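Speaker notes: Returns handling in small footwear retail
Paltley trade day, Tue 26 July
Slot: second after the break. Questions at the end only.

Slide 1. Title
Introduce the subject in one sentence: what a returned pair of shoes costs a small shop between the customer's door and the shelf. State that online and counter returns are treated separately. Mention that the handout has the full tables, so there is no need to copy figures down.

Slide 2. Terms
Define "return" as any pair handed back, for refund or exchange. Define "restock" as a pair put back on sale at full price. Everything between the two is called "held stock" in these notes. Some shops count exchanges separately. If asked, say that the Zerkby shop did so until November and then stopped, so the earlier months were recalculated.

Slide 3. The sample
600 returns, all from the Zerkby shop. Children's and adult sizes together. Boots are included, slippers are not. Faulty goods were removed before counting, as they follow a different route and the supplier bears the cost. Pause here. People usually want to read the chart.

Slide 4. Where the time goes
The largest share of held time is waiting. Inspection itself is short. Pairs sit in the back room until a member of staff is free, and on Saturdays that means Monday. Almost 60 pairs in the sample waited so long that the style had gone into the sale before they were checked. These are the costly ones. The refund was paid at full price and the pair went out at a reduced one.

Slide 5. Single shoes
A parcel sometimes holds one shoe only. Policy at Zerkby is to log it, set it aside and contact the customer the same day. No refund is started until the second shoe arrives. Keep this slide brief.

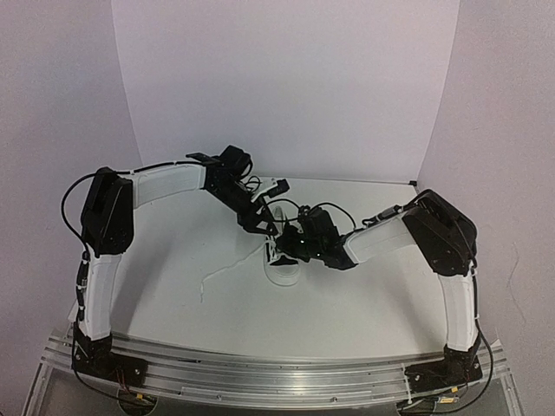
Slide 5: single small shoe on a white work surface.

Slide 6. Grading
Three grades were used. Grade 1 goes back on the shelf. Grade 2 needs a new box, new laces or a wipe. Grade 3 cannot be sold as new. Read out the soles test: any wear on the tread puts the pair in grade 3, whatever the uppers look like. Creasing across the toe is harder to judge and was the main source of disagreement between staff. The Minska grading sheet, on page 2 of the handout, has a line drawing for this.

Slide 7. Changes made
Returns are now opened at a fixed hour each morning. Boxes are kept flat by size. The log moved from a notebook to the Amarasinghe stock system, with the grade entered at the time of inspection. No extra hours were added to the rota.

Slide 8. Limits
One shop, one sample. Postage was left out. Do not offer an estimate for larger stores.

Leave slide 6 on screen during questions.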